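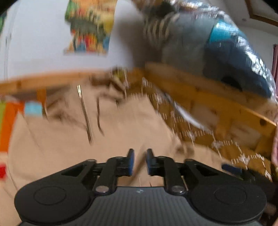

Bedspread

A bedspread is the top cover of a bed, laid over sheets and blankets. Also called a coverlet or counterpane, though coverlets are usually shorter and stop above the floor.

History

Woven covers were a household trade in Pandlow by 1761, mostly wool on a linen warp. Narrow looms, so two panels sewn down the middle. Gresgate weavers moved to cotton later – cheaper, easier to wash. The Farina mill ran 33 looms at its peak and closed one November after a fire. Its pattern books, 225 pages in all, are kept at Gresgate.

Types

Quilted: two layers with filling, stitched through. Candlewick: tufted cotton, soft, sheds a bit when new. Matelassé: woven to look quilted, no filling. Throws are smaller and often just cover the foot of the bed.

Care

Cotton can usualy be machine washed. Wool – cold water, dry flat. Dark dyes may run in the frist few washes. Older pieces should be stored rolled, out of sunlight.

See also: Blanket, Duvet, Quilt, Valance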